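Devard Produce Picker
A two-armed humanoid for grocery order picking, from Reinholz

Home / Picking / Devard

The Devard fills shopping baskets from ordinary produce displays, with the same crates and the same baskets your staff use now. We think produce is the most interesting aisle in the store for a robot, and we've been having a great time with it.
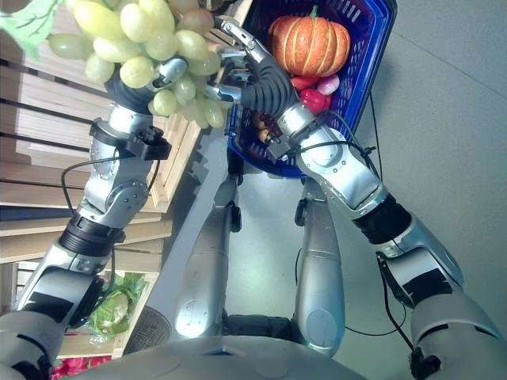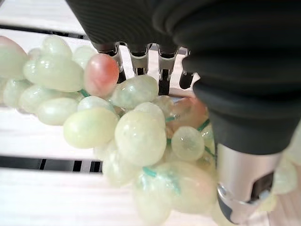
Devard on produce picking. First picture: grapes in the left hand, basket in the right. Second picture: wrist view over the grapes.

What it does

Devard takes an order list, walks it display by display and puts the items in a basket it carries itself. One hand holds, the other picks — so there's no cart to park and no conveyor to build around. Big items and small items go in the same trip. A pumpkin is easy. Grapes are hard, and we love them for it: a bunch sags, rolls and changes shape as soon as you lift it, and the fingers have to close around something with no real edge.

We set up new sites with artificial fruit. You can drop it all day long and nothing gets thrown out, and the team gets to know how the robot moves before it goes near the real stock.

What changes on the floor

Our first long-running site is the Grollstead store in Dondevholm, where Devard started in November. It has 14 pickers across two shifts, and every one of them used to spend the first hours of the morning bent over the lower crates. That part of the job has mostly moved to the robot. The people now do quality checks, substitutions and the phone calls when a customer's melons are out of stock, and they set the order in which the robot works through the list.

"I used to finish a shift and feel it in my back all the way home," says Fiifi Agyeman, shift lead at Grollstead. "Now I'm the one deciding what's ripe enough to go out. I like that a lot more. It's slower than me on grapes and I tell it so."

He's right about the grapes! Expect a trained person to beat Devard on loose or delicate fruit for now. Plan your rota with that in mind, and talk to your pickers early about who wants to move to checking and who would sooner stay on picking. Grollstead kept both roles open and people swap.

Figures from Grollstead

Orders completed with Devard: 3876
Items on the training list: nearly 700
Time to train a new shift lead: 15 hours, spread over the first two weeks

What's included

Robot with both hands fitted
Wrist cameras
Order list software, with a hand-edit screen for the shift lead
Artificial produce set for training
On-site setup and shift lead training

Spare finger covers and wrist modules are ordered separately. Ask us for the parts list — it also has the cable routing sheet, which your maintenance people will want.

Page updated 1/4/21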